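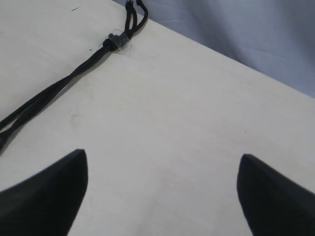 4 Setting up for a public demonstration

4.1 Scope

This section covers the Lurkeo arm with the two-finger gripper and wrist camera when used in front of visitors on the cord-handling task. For laboratory use without visitors, see section 3. Read section 2 (Electrical safety) first.

Allow about 45 minutes for one trained operator. A second person, the floor host, must be present from step 9 onwards.

4.2 Before the visitors arrive

1. Place the table so that its back edge faces the backdrop. The backdrop should hang clear of the table and must not touch the arm at any point of its travel. Folds in the fabric are acceptable.

2. Lock the table feet. Push firmly against one corner. If the table moves, adjust the feet and push again.

3. Wipe the tabletop with a barely damp cloth and let it dry. Small scratches and specks do not affect the camera and need not be treated.

4. Lay the braided cord loosely on the tabletop. The two strands may run side by side or twist over each other – do not straighten them.

5. Fix the upper part of the cord with one small square of clear adhesive tape, with the clasp just below the tape. Press the tape flat from the centre outwards.

NOTE: Use clear tape only. Coloured tape changes the camera view and the stored settings will no longer match.

6. Switch on the controller and wait for the steady green lamp. Do not touch the arm while the lamp is flashing.

7. Select OPEN DAY on the Sonel panel. This profile limits arm speed to 18 per cent of maximum. The limit cannot be raised without the supervisor key.

8. Open the gripper fully and move the arm to the start position over the table. Check on the monitor that both fingertips show in the lower part of the wrist view with a clear gap between them. If one finger is missing from the view, the camera bracket has slipped: go to 7.2.

9. Run one complete cycle with the floor host standing at the barrier. The host presses the remote stop once during the cycle. The arm must halt at once and stay halted until it is reset at the panel.

CAUTION: If the remote stop fails, do not open to visitors. Switch off at the wall and report the fault.

4.3 During the demonstration

10. Keep all visitors behind the barrier. Groups are limited to 22 people, including accompanying adults.

11. The operator announces each cycle before pressing START. The host watches the visitors – the operator watches the arm.

12. Between cycles, press HOLD before reaching over the table. Return the cord by hand and check that the tape is still flat. Replace the tape if a corner has lifted.

13. Visitors may handle the spare cord and the spare finger pads from the Brito case. They may not handle anything on the table.

CAUTION: The gripper closes with enough force to bruise a finger. HOLD stops the arm but does not release the grip. Use OPEN to release.

14. After 3 hours of running, stop and let the wrist motor rest until the panel temperature reading is back in the white band.

4.4 Closing down

15. Open the gripper, park the arm and wait for the double tone.

16. Peel the tape slowly towards the clasp. Pulling it upwards may fray the braid.

17. Enter the cycle count in the log. Finger pads are due for inspection when the total since the last change passes 162.

18. Switch off the controller, remove the supervisor key and return it to Ngozi Afolabi or Tanko Bassey.

NOTE: Camera settings saved under OPEN DAY are overwritten the next time the profile is run. To keep them, copy them to the Plakska folder before step 18.

Faults found during a demonstration: see table 7-1.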